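2026-06-15
Copie de « Plirker », suite

Repris la bobine 2 là où je l'avais laissée. Je rappelle pour ceux qui liront ce cahier plus tard : il s'agit du film de monstre en 16 mm, la bête qui sort du lac de Bollen et qui finit par défendre le village contre les mineurs. Le négatif est perdu. Nous travaillons donc avec la copie d'exploitation, environnée de tous ses défauts, et avec une bande magnétique séparée pour le son.

Perforations : mauvaises au début de la bobine, ensuite acceptables. J'ai réparé au ruban, des deux côtés, et j'ai refait les collures qui s'ouvraient à la main. La grande scène de la digue a été coupée par un projectionniste, à mon avis, car il manque quelques photogrammes exactement au moment où la queue du monstre touche l'eau. Le saut se voit. Je propose de ne pas le cacher.
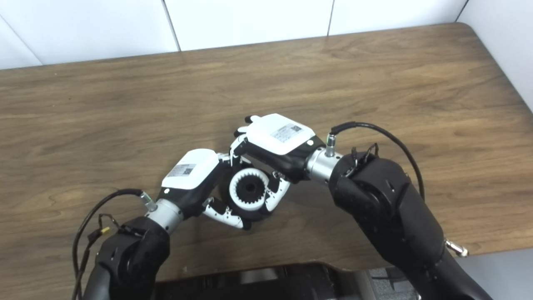 Rétrécissement mesuré en tête et en fin, la différence est faible. J'ai quand même baissé la vitesse du défilement, par prudence. Avec la vitesse normale, l'image tremblait dans le sens vertical, surtout sur les plans de nuit.

Couleur : la copie a viré au magenta, comme on pouvait l'attendre. Le premier réglage rend la peau du monstre grise. Pourtant l'affiche de Bollen la montre verte, et le dialogue dit aussi « la bête verte » dans la scène de l'auberge. Mais une affiche n'est pas une preuve, on peignait ce qu'on voulait. Je garde deux versions de l'étalonnage et je demande un avis avant de continuer. Dans la version grise, les costumes des mineurs me paraissent plus justes.

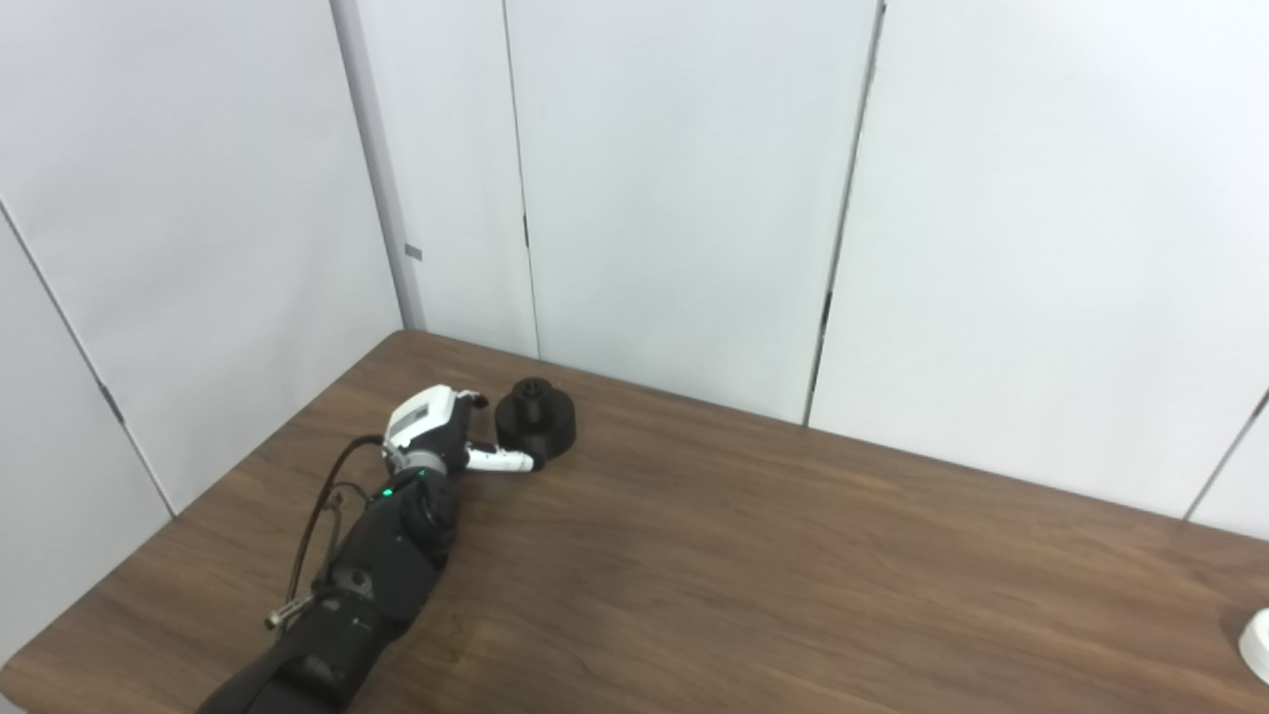
Sonside – Atelier de restauration, section image et son

Son. La bande magnétique sent un peu le vinaigre, il faut la lire maintenant et pas en octobre comme c'était prévu au planning. J'ai calé la tonalité de 1 000 Hz qui se trouve en tête, puis lu la première partie sans interruption. Le cri du monstre est très beau : je crois entendre une porte ralentie et, par-dessous, un instrument à vent. Sur la piste optique de la copie, ce cri est presque écrasé.

Le son prend du retard sur l'image à partir de la scène du barrage. J'ai d'abord soupçonné le lecteur Hauser, à tort : la même lecture refaite donne le même retard au même endroit. Il vient sans doute des photogrammes manquants, plus une coupe que je n'ai pas encore trouvée.

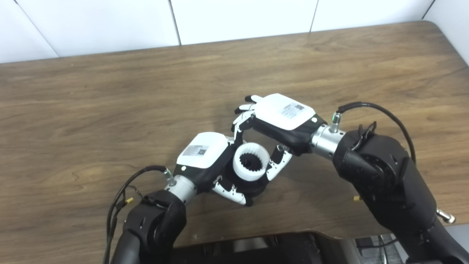 Pour la musique du générique de fin, la bande s'arrête avant l'image. Il faudra prendre la fin sur la piste optique, avec un raccord dans le silence après le dernier coup de timbale. Le souffle change à cet endroit – je préfère un souffle honnête à un filtre trop fort.

À faire :
chercher la coupe entre la digue et le barrage
nettoyer encore une fois l'amorce de la bobine 2
comparer avec le découpage conservé à Bollen, si on nous l'envoie
racheter du ruban à coller 16 mm, il reste un demi-rouleau
ranger la bande magnétique à part des autres boîtes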